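4.2 Loading the lower basket

Before loading the Pemance for the first time, run one empty rinse as set out in section 3.

1. Pull the lower basket out until it stops.
2. Scrape off leftover food, bones and cocktail sticks. Plates do not need rinsing.
3. Stand plates between the prongs, facing the centre.
4. Place bowls at an angle with the open side down, leaving a gap between them. Bowls that lie flat will hold water.
5. Turn both spray arms by hand. If one catches, move the item in its way.

Note: the rear prongs fold down in 2 sections. Lift each section slightly before folding it.
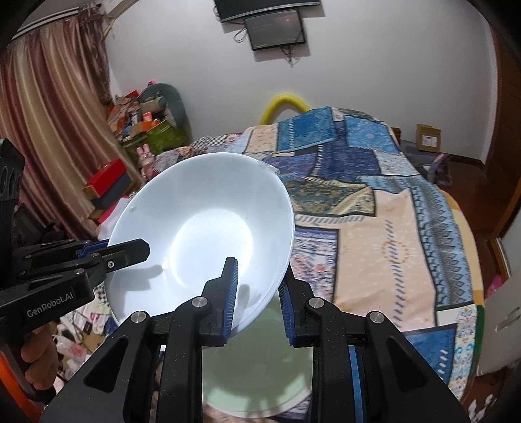
6. Add the detergent and close the flap until it clicks.
7. Push the basket in, shut the door and choose a programme. For mixed loads use Daily, which washes at 70 °C.

Caution: dishes and metal parts are hot when the programme ends. Wait 8 minutes before opening the door fully.

Caution: do not wash hand-painted china, glued handles or untreated wood.

If water is left in the bottom of the machine, clean the filter (section 6.1) and run Rinse again.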